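Visit to the open day at Drindis, Himivdale
1/10/18

I had wanted to see the training house at Drindis since June, when a colleague at our guest house brought back a leaflet from it. Drindis prepares people for work in small hotels and holiday flats, and one time in the year it opens the doors for everyone. From my town it is 213 kilometres, so I took the early train and arrived in Himivdale a little before ten.

The house stands on a hill behind the station. At the entrance I received a paper badge and a plan of the rooms. The plan was not very clear and I went first to the boiler room by mistake, where a man was eating his sandwich. He sent me up the stairs.

On the ground floor is the laundry. They wash for themselves and also for two pensions in the valley, and a board on the wall said 2907 sheets for last season. The ironing machine is from Drastier and it is older than I expected, but the teacher there told us she does not want a new one. She showed how to fold a fitted sheet, putting one corner inside the other. I have tried this many times at home and I still make a ball of it. She was patient with us. The price of a full course, with a room and breakfast, is 1675 for the autumn term, which I find correct.

After the laundry we went up to the practice bedrooms on the first floor.

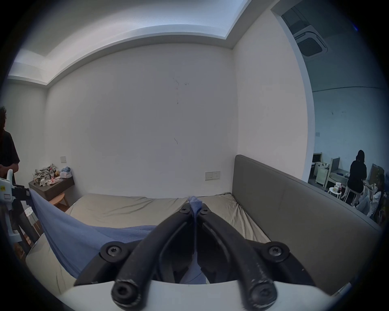
Making a bed well is slower than I thought, and for me this was the best part of the day. The rule of the house is that the bottom sheet must be finished before anything else goes on top. I understand why they insist. In the room with the tall grey headboard the beige-grey sheet still had creases along the far edge and was bunched at one corner, and the light blue cloth was already lying across the bed, hanging down towards the floor at one side. At home I would do the same and then pull at everything from above. The teacher wants us to go back to the corner, lift the mattress a little with the flat hand and draw the sheet under it. I liked the pale blue with the grey very much and I wrote down the colours for our room number 3.

Lunch was soup and a cheese bread in the canteen. It was good but the queue was long, and the coffee was finished when my turn came.

In the afternoon there was a small market in the yard. Sutanto had a table with towels and pillow covers, and I bought two covers in cotton with a small fault in the seam for half of the price. I also asked about mattress protectors, but they had only the single size with them.

I left at four o'clock. If you want to go next year, I recommend to arrive early and to begin on the first floor, as the bedrooms become quite full after lunch. Bring also coins for the lockers.

Recent posts
Which pillow for which guest
Two days in the Drastier showroom
Our breakfast room after the painting
Removing candle wax from a tablecloth
Winter blankets: washing and storing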